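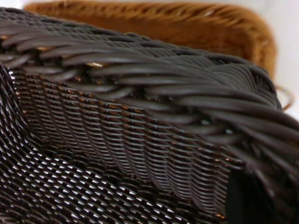
Fig. 1. Braided border over a woven side wall, dark brown basket.

HOUSEHOLD TEXTILES AND CONTAINERS
Unit 4 handout: Over, under, and what you call it afterward
Instructor: Zixuan Su

Read this before the August workshop. Those of you who read it during the workshop will be easy to spot.

1. Stakes and weavers

A basket wall has two sets of parts. The stakes run up from the base and hold the shape. The weavers go around, over one stake and under the next, and get all the compliments. In Fig. 1 the weavers are thin and tightly packed, and the result is a ribbed wall of short slanted dashes. Please write "ribbed" in your notes. Last term I received "bumpy" from 15 of 16 students, and the sixteenth wrote "brown."

2. The border

The border is where a basket stops being a wall and has to end somehow. Fig. 1 has a thick one, with wide rounded strands laid over each other at a slant so that the whole thing reads as rope. Compare the size of those strands with the ones in the wall. A heavy border takes the handling, and it also hides a great many sins committed in the last row.

Next to the braid is a narrow flat band in a much finer weave. Students tend to leave it out of their drawings. I tend to notice.

3. Natural or synthetic?

A smooth, even gloss suggests synthetic strand, but it only suggests. Willow can be varnished, and people do varnish it, sometimes with real conviction. Look for joins, knots and changes in thickness before you commit yourself. "Synthetic-looking" is a perfectly respectable answer and will get full credit. Setting fire to a strand will not, whatever the Trallari workbook says on the subject.

4. Cloth

Now replace the stakes with warp and the weavers with weft, and make everything soft enough to be annoying. A twill steps over by one thread each row, so the floats line up on the diagonal. Reverse the diagonal at intervals and you have herringbone. With pale thread against dark, the steps show up as rows of dashes.
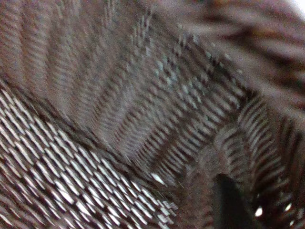
The trouble with cloth is that it won't hold still for you. A fold turns the diagonal, and two patches of one fabric can look like two fabrics. Flatten a piece before naming the weave, and if it refuses to be flattened, write "twill or herringbone" and move on with your life.

5. For next time

Read the Þórarinsdóttir chapter on borders. The Hastum chapter is optional and feels like it has 2000 pages.

Bring one woven thing from home. Draw a small patch at a large scale, label both directions, and mark one place where the pattern changes. Jurkier graph paper is fine. So is the back of an envelope, if it's a clean one.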